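About the Clurkus Workshop

Clurkus is a small robotics workshop in Prondport. We build and test the control software that lets a robot arm handle ordinary household objects: drawers, lids, mugs, packets, bottles. We do not build arms. We buy them, fit our own mounts and wrist cameras, and write the software that drives them.

The workshop began as one unit in a former print works on the Brenstead road and now uses two. Unit 1 holds the offices and the electronics bench. Unit 2 holds the test kitchen, the object store and a small room where visitors are briefed. The floor area of Unit 2 is 421 square metres, most of it storage.

What we work on

Our main line of work is handling in clutter. An arm that can pick up a block from a clear table is of little use in a kitchen, where the block is in a drawer, the drawer is behind a box and the box is lying on its side. We lay out counters in the state people leave them in and test on those. Items are moved between tests according to a printed layout sheet, and some are left where the last test put them.

The second line is the Leinonen task set, which we wrote and maintain. It is a list of short kitchen jobs, each with a start condition, an end condition and a time limit. A typical entry is "drawer closed to drawer open, handle released". The set has 902 entries at present. Many are variants of one another with a different handle, a different height or an obstruction added. Entries that two testers score differently are withdrawn and rewritten.

Toy fruit and wooden shapes are used for many of the food tasks. They keep their form over a long test period, and they can be dropped. Packets and cartons are the ordinary kind from a shop.

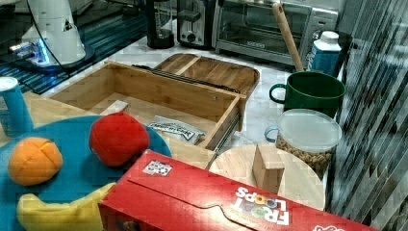

One visitor wrote on the feedback sheet after the spring open day that the failed attempts were the useful part, and asked whether we could run more of them with the controller's display turned towards the room. The same sheet said the briefing was too long and should come after the demonstration, when people have something to ask about. Both changes have been made. The display now faces the visitor line, and the briefing has been cut to a safety talk at the start and questions at the end.

Open days and group visits

We open Unit 2 to the public twice a year, in May and in October. Schools, colleges and firms can book a group visit at other times. The content is the same in each case.

A visit has five parts:

Safety talk and sign-in
Live demonstration at the counter
Repeat of one task with a change chosen by the group
Look at the wrist camera view, with the arm held still
Questions

The live demonstration uses tasks drawn from the Leinonen set. The operator reads out the entry number, the start condition and the time limit before each run. Failed runs are scored and left in. The operator then resets the counter by hand and either repeats the task or moves on to the next entry.

In the third part the group may ask for one object to be moved, added or taken away. Requests to move the arm's mount are refused, as the calibration would have to be done again. Most groups ask for something to be placed in the way of the handle.

The wrist view takes more explaining than the rest. The camera sits close to the fingers and looks down, so objects appear large and are often seen only in part. A handle that is plain to a person standing at the line may be hard to separate from the board or box next to it when seen from the wrist. Groups are invited to say where they would place the fingers before the software's own choice is put on the display.

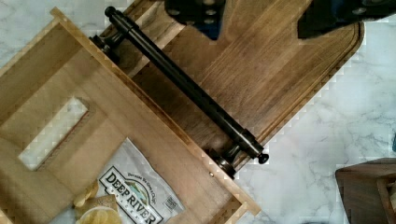 Wrist camera view: gripper fingers above the walnut board and black bar handle.

During demonstrations the tool speed is limited to 300 mm per second. Visitors stand behind the painted line at all times when the arm has power. The stop button is held by the operator, and a second one is fixed to the wall by the door. Long hair should be tied back. Bags are left in the briefing room.

The test kitchen

The counter in Unit 2 is fitted out with small appliances, storage jars, boards and crockery. Nothing has been altered to suit a robot. There are no markers on the appliances and no special grips on the handles.

Appliances are used unplugged when a group is present. The toaster tasks cover placing and removing a flat item, and the slot clearance is recorded with each run. The French press tasks cover lifting by the handle and, in a later group of entries, locating the knob on the rod. Drawer tasks are run with items on top of the box as well as with the top clear, and the two are scored apart.

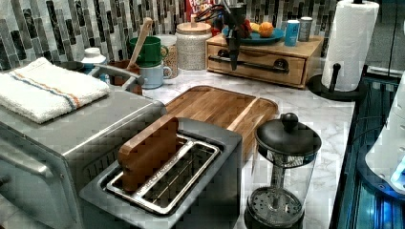 Test counter, with toaster and wooden bread slice, French press and drawer box.

Who we work with

The Brenstead technical college sends students for placements of one term. They take on test scoring first and move to layout writing when their scores agree with ours. Two appliance firms borrow the test kitchen for their own trials; their results belong to them and are not shown on visits.

Booking

Group visits are booked through the office in Unit 1. Please give the size of the group, the age range and any access needs. The entrance to Unit 2 is level and the briefing room has a hearing loop. Parking is on the Prondport side of the yard. The gate on the Brenstead side is for deliveries and is locked at 4 pm.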